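Open day at the Flenmont teaching lab

I took the Friday off for this and would do it again tomorrow. Flenmont opened its doors on February 9, 2018, and I was in line before they had the coffee going. Coming from Morin it's a 58 mile drive, mostly behind trucks.

First stop: the remote station

The one I'd come for! You put on a glove, sit down at a screen, and a black robot hand in a simulated kitchen does what your own hand does. Every run gets saved, and the saved runs are what the robot learns from later. Farnelow, the group that built the kitchen, has 3,640 of them so far and wants a lot more from people who aren't experts.

You get 5 minutes each. I spent the first one just wiggling my fingers - it's very hard to stop. Then I tried reaching for the round orange-red thing on the trivet, and learned how much I rely on feeling what I touch. From straight overhead the hand covers up most of what you're going for, so you end up steering by the bit that still shows.

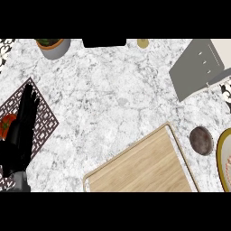

Second stop: teaching by hand

Next door they had a real arm, a Flutau, and no glove at all. You take hold of it near the wrist and walk it through the job, then let go and press play. Mine moved a cup to a shelf and copied my little hesitation halfway, too. I loved that.

Getting in

Free, but capped at 300 visitors. The next one is in May. Go early and do the glove first, the line triples by lunch.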